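From: Zinash Woldemariam
To: tableware list
Date: 30th August
Re: Sorting bowls by color

Yurii Karpenko wrote:
> Do cups go in with bowls?

Same color, same stack, largest bowl at the bottom.

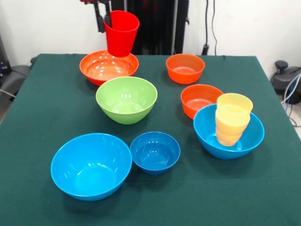
Does a small bowl get its own stack? Only when no larger bowl shares its color.

Storage order for the Koval shelf:

1. Orange first. Keep stacks under 29 cm.
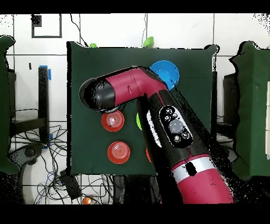
Green goes next to it, then blue. Yellow cups nest separately.

2. Lay the cloth flat and square the corners.
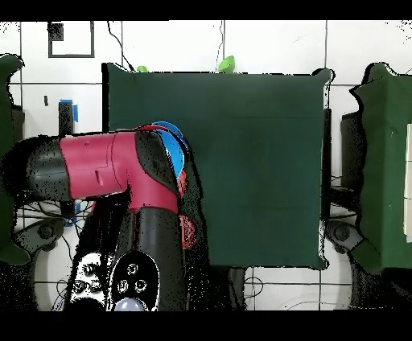 3. Send the shelf list to Uliana.

Zinash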